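How do you fold a big hooded jacket so it fits in a drawer?
Asked March 4, 2017
8 views

I have a Bovholm winter jacket with a thick hood and I'm out of closet space. The drawer is shallow. Every time I fold the jacket the hood makes a lump and the drawer sticks. Is there a way to do this without one of those vacuum bags?

2 answers

Answer 1 (accepted)
Zip it up and lay it face up on a bed, sleeves straight out. Smooth the front. Fold the hood down over the chest, then bring each sleeve straight across. Fold the sides in to about the width of your drawer, press the air out with your forearms and roll from the hem up. Leave the toggles outside the roll or they dig in. 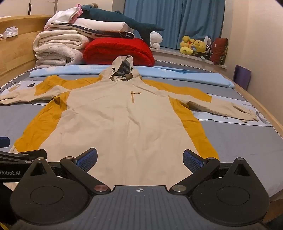 Jacket laid out flat, before folding the hood down.

Mine has a pocket zipper on the chest with a cord pull -- I close that first so it doesn't snag.

Answer 2
just hang it on a door hook. I got a Brilten one in September and it holds fine

Comment on Answer 1: Rolling worked, drawer closes now. Thanks.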